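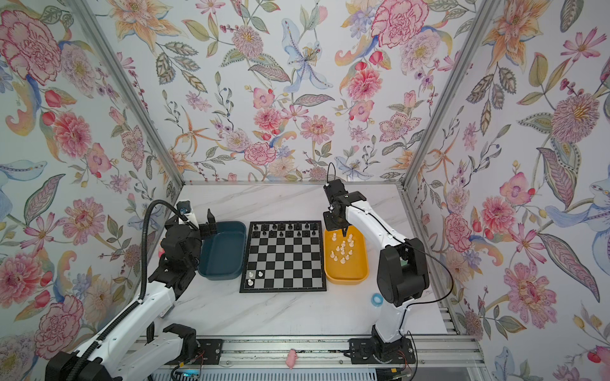

Chess pieces, trays and the toy problem

21 September 2022

I bought the chess set second-hand in January and it has been annoying me ever since. The board is fine. It's black and silver-grey, and I like that better than the usual brown. The trouble was always the pieces. They came in a drawstring bag, all in together, and every game began with tipping the lot out and sorting the colours by hand. Two pawns went under the fridge in the first month.

Mahtab Moradi, who I play most often, keeps hers in trays. I went looking and found a pair at Zaltholm, one orange-yellow and one dark teal, both with rounded corners and low sides. They were $14 for the two. I nearly got the Mellwood box with the felt slots, but it was $79 and the slots looked too narrow for the knights.

The orange-yellow tray is for white. The pieces go in standing up, any order, and a dozen of them fit with space left over. I can see what's in there without picking anything up. When setting up I do black first, tall pieces along the back and then the pawns, and then fill in white from the tray. The three whites in the near left corner of the board went down before I stopped for a cup of tea.

Teal is meant to be for black. In practice it's the spare, and captured pieces go there if we're playing properly. The sides slope, so you can slide a piece up and out with one finger.

The marble-look top is good for this. The trays slide on it easily and crumbs show up, so it gets wiped. The floral wallpaper was up before the chess was, and I have no plans to change it. Josué Guerra thinks it's too much behind a chessboard. He is welcome to face the other way. 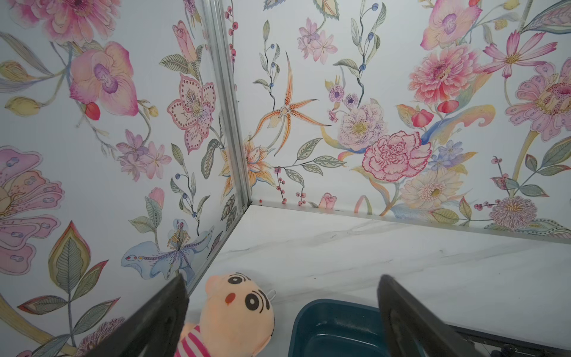

The other thing to sort out is the soft toys. They migrate. I put them on the shelf and by the afternoon one is back at the table, usually the peach one in the pink-and-white striped shirt. It still has its white loop tag, which I keep meaning to snip off. I tried a rule that toys stay off during a game and it lasted 11 days.

So the next job is a basket for them, something soft-sided that can live under the table. Asadi has one I like the colour of, but it's only 8 inches deep and I think they'd be out again in no time. If anyone has a deeper one they're happy with, leave a comment. I'd also like a lid for the orange-yellow tray, so if you've seen one that fits, tell me that too.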